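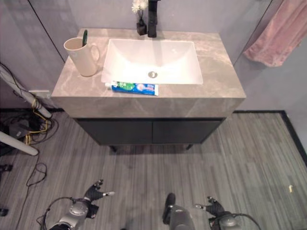 Head camera view, bathroom station, both hands at the ready pose.

Sadao Takeda
July 7, 2018

1/ Short thread on how we label demonstrations for the two-handed tidying work at Indivdale. The result is small but it changed how we collect data, so I'm writing it up before the paper is done.

2/ The task family is sink-top tidying. Toothpaste, cup with toothbrush, that sort of thing. The policy sees the head camera and the joint angles of both arms and hands. No depth, no markers on the objects.

3/ Old method: one label per episode, written by the operator at the end. "Put the toothpaste in the cup." Success or fail. We had 3,337 episodes labelled this way by the end of February.

4/ New method, which we call Pekard: split each episode wherever a hand changes its contact state. Touch, grasp, release, handover. Each piece gets its own short text label and its own success flag.

5/ The split is automatic. We use motor current at the finger joints plus fingertip speed. A person only checks the cut points and fixes the bad ones. Checking is much faster than cutting by hand.

6/ After dropping episodes with dropped camera images or bad clock sync, 2,915 were left. Both policies were trained on exactly those. Same network, same number of training steps, same seed. Only the labels differ.

7/ Evaluation was 250 trials per policy at the bathroom station. Object positions were drawn from one fixed list, so trial n starts from the same layout for both.

8/ Main result: Pekard labels gave more completed trials. Most of the gain comes from the second half of the task. First grasps are nearly the same under either method.

9/ The failure that shrank the most is the early release. With whole-episode labels the policy often opened the hand above the rim of the cup. With piece labels it mostly waits until the object is lower.

10/ What did not improve: tubes lying along the front edge of the counter. The thumb has to come in from over the floor and the fingers from the basin side — both policies knock the tube into the sink at a similar rate. I think this is a hand shape problem, and labels won't fix it.

11/ Also not improved: thin handles. The toothbrush is still our worst object. Grasp detection from motor current is noisy there, so the cut points are worse as well.

12/ Cost. Checking cut points takes up to 2 minutes per episode for a trained person. Long handovers are the slow ones. Llewellyn rewrote the viewer to show current and video on one timeline and that helped a lot.

13/ One caution. We tested at a single station, with one sink and one counter height. I would not claim any of this carries over to a kitchen bench. The Broltora rig has a different wrist and we have not run it there.

14/ Next is a run with the flags removed but the text kept. At the moment I can't tell which of the two is doing the work. My guess is the flags, but the early release result points the other way.

15/ Cut-point code will go up once the config files are cleaned of our local paths. The thresholds are tuned to our finger motors, so expect to set your own.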